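Student Robotics Club at Mockus Technical School Opens Kitchen Project to New Teams

Landum, January — The robotics club of the Mockus Technical School announced today that its kitchen project will continue for a second term and that four more student teams may join. The project, which carries the name Kisach, gives students aged 16 to 19 the task of programming a robot arm to work on an ordinary kitchen counter.

The club has 20 members at present. They meet in the former home economics room of the school, which was given to the club last autumn together with its counter, stove and cupboards. The first term was used for safety training, for learning how to guide the arm by hand, and for recording the first set of practice runs. By the end of the term the students had recorded 3646 runs, of which almost 70 percent were accepted as good enough for training.

"We could have started with colored blocks on a table, and many school clubs do this very well," said Reet Lukoševičius, teacher of electronics and head of the club. "But our students wanted to work with things they know from home. A kitchen is full of shiny things and see-through things, and these are difficult for a camera. The students understood it already in the first week."
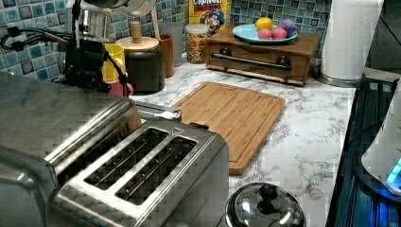

Each team chooses its own task and must write it down in one sentence before any programming begins. The sentence is read by another team, and if the other team understands it in a different way, it has to be written again. Ieva Grīnberga, a second-year student who leads the team for small objects, said that this rule caused the longest discussions of the term.

"We wrote 'put the lemon on the plate' and we thought it was clear," she said. "Then they asked us, where on the plate, and from which height, and what if something is already there. We needed three afternoons for one sentence."

The tasks of the second term will be longer and will have two or more steps. Teams will also be asked to change the position of the objects between runs, so that the arm does not only repeat one movement. A shared notebook, in which every failed run receives a short comment, will be kept as before.

The project is supported by Jukix, a local company for machine maintenance, which has paid for spare parts and lends one of its engineers to the club every Thursday. The engineer, Sang-wook Woo, has given 188 hours to the students so far.

"They ask good questions and they are not afraid to take a thing apart," said Mr. Woo. "I would like them to be a little more careful with the cables — this I repeat every week."

The results of the second term will be shown at an open evening in the school, where visitors can watch the teams at work and speak with the students. Parents, teachers from other schools and younger pupils who think about joining the club are welcome. Entrance is free. The date will be published on the school notice board and on the web page of the club.

Students who wish to form a new team should send their names and a short description of the task to the club before the end of the month. No earlier experience in programming is required. Teams have three to five members, and at least one of them must have completed the safety training before the first session with the arm.

Contact for teams: Brijesh Mishra, club coordinator
Contact for press: Salvador Bastos, school office, Mockus Technical School, Landum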